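Review: the Hamach two-arm bench kit, tried on small chores

We had the Hamach on a slotted aluminum table for 324 hours. The question was whether it can take over clearing and sorting yet.

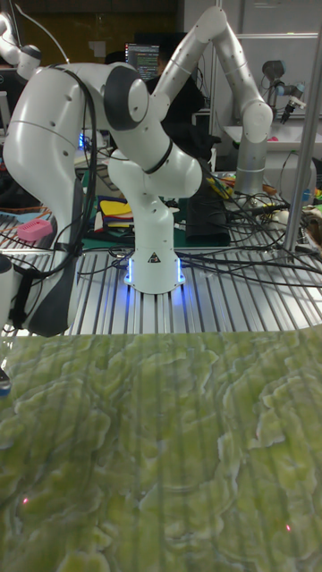

Two of the arms, with the cutting mat behind the base.

Setup is slow. Cable routing took most of Wednesday.
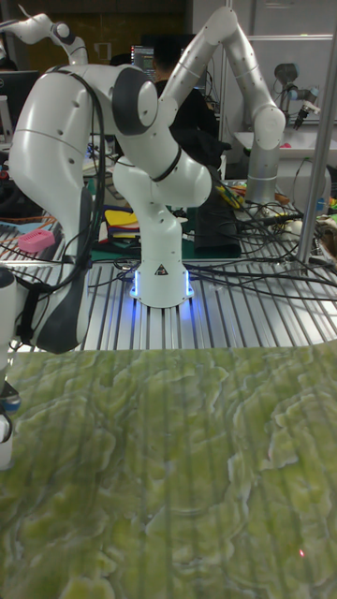

Verdict

It moves small parts if they start in the same spot. Folding cloth, no. For 3,000 dollars I'd wait.

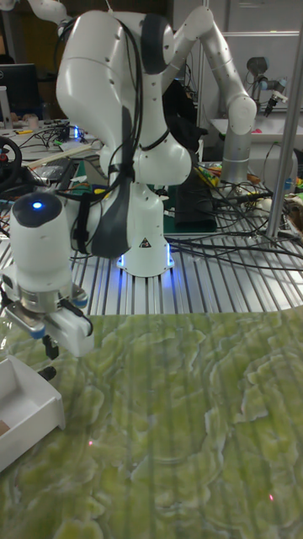
Gripper over the green work surface, tray at left.

1,576 views | 12 comments

Related
Clatlow shelf picker review
Gajewski bench vise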